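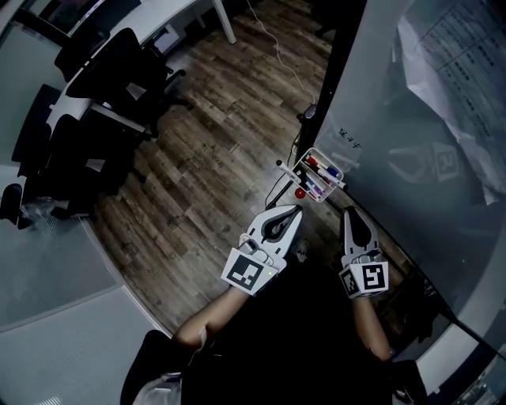
## Enlow Hustings Lectern, with speaking timer

The Enlow is a folding lectern for candidates who have been given two minutes and intend to take nine. It stands on its own feet, packs into a shoulder bag and has a lamp on the front edge that the whole hall can see. When the lamp goes red, the audience tends to do the chair's work for them.

We've been making it at Nuser for six years, and this page covers the current version, on sale from May 2024. If you have the older one with the brass hinge, keep it. The lamp unit fits both.

### What you get

- Lectern, folded, in a carry bag
- Timer and lamp unit, already fitted
- Chair's handset on a lead (no wireless, see below)
- Mains adaptor and battery pack
- Clip for a name card
- Spare feet, one set

The name card isn't included. Candidates have views on how their names should be printed, and we prefer to stay out of it.

### How the timer works

The chair sets a length of turn on the handset, anything from thirty seconds to ten minutes, and presses start. The lamp is green while the speaker has time in hand. It goes amber for the last thirty seconds, red at the end, and after a further ten seconds of red it starts to flash.

There is also a buzzer. It comes switched off. A small number of customers have turned it on and written to thank us, and one sitting councillor has written to do the opposite.

Turns are stored until you clear them, so the chair can look back and see how long each speaker had. We added this after the third letter from an agent with a stopwatch. It holds 70 turns, enough for any hustings we'd want to sit through.

The handset is on a lead because wireless handsets get left in coat pockets, and we spent a whole June posting out replacements. The lead is 6 metres long. If your chair needs to be further away than that from the candidates, you may have other problems.

### Size and weight

| | |
|---|---|
| Height | Adjustable, 4 positions |
| Lead | 6 m |
| Stored turns | 70 |
| Finish | Grey or dark blue |
| Part number | 1561 |

On colour: we don't do red, and we don't do any blue, green, orange, yellow or purple that a party might recognise. The dark blue has been queried twice. We held it up against a great many rosettes before settling on it and we're satisfied it belongs to no one.

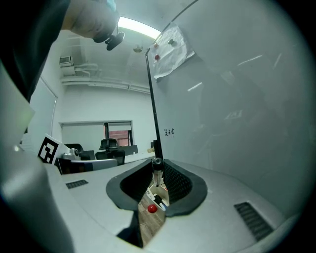 ### Setting up

Open the legs until they click, lift the top to the height you want and turn the collar to lock it. One person can do it in a couple of minutes. Two people can do it in ten.

Please don't lean on it. The Enlow will take a laptop, a jug of water and a thick manifesto. It won't take the full weight of a man making a point about parking. The spare feet were added to the kit after a meeting in Vestdale, where the question was a bypass and the answer went on for some time.

### Questions we get asked

**Can the candidates see the lamp?** Yes. There's a small repeater on the top surface, just above the notes. Several have claimed otherwise.

**Can the chair stop the clock for heckling?** Yes, with the pause button. How much heckling earns a pause is up to you.

**Does it cut off the microphone?** No. We're asked this every election, usually by the people who organised the last one. If your sound desk has a remote mute socket, the Lazăr cable will join the two together. We sell the cable separately and take no position on its use.

**Will it do for a council meeting?** It's used for public question time in a fair few places. Set the turn length before the doors open, and tell people what it is.

**Can I hire one?** Only in the weeks before a local or general election, and they go quickly. By-elections depend on what's on the shelf.

### Repairs

All repairs are done by Gheorghița Tănase, who designed the lamp unit and would like it known that it is splash resistant, which is different from being fine with a jug of squash in it. Send the timer without the legs. Put a note in with it saying what happened. She can usually tell, but it saves everyone some embarrassment.

Spare leads, feet and name card clips are listed under Parts.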